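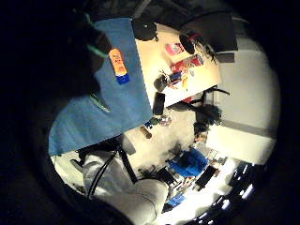

5.3 Grip Loss During Cloth Handling

Of the 1,747 episodes recorded at the Kundham site, 118 were rejected because the logged jaw width did not match the motion of the tool. Costel Stoica found the fault in May while replaying cloth episodes: the jaws closed on the fabric, but the width signal stayed at its last open value for up to 2 seconds. Policies trained on these episodes let go of the cloth early – in one case over the edge of the table. 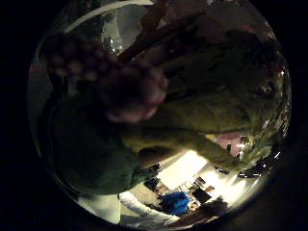 Figure 4. View from the tool camera, Kundham site.

Tracking loss was a separate problem and affected fewer episodes. The pose estimate depends on fixed features in the room, and it drifts when something near the lens hides them. In Figure 4 a blurred fist and a green sleeve take up much of the view, and the bright room behind them fills only part of it. We now flag such stretches by hand.

The width fault was traced to a worn connector on the Raptis encoder board. Ourania Petridis replaced the connector on all four tools and added a check that stops recording if the signal freezes. The rejected episodes were not repaired – they are left out of every result in Section 6.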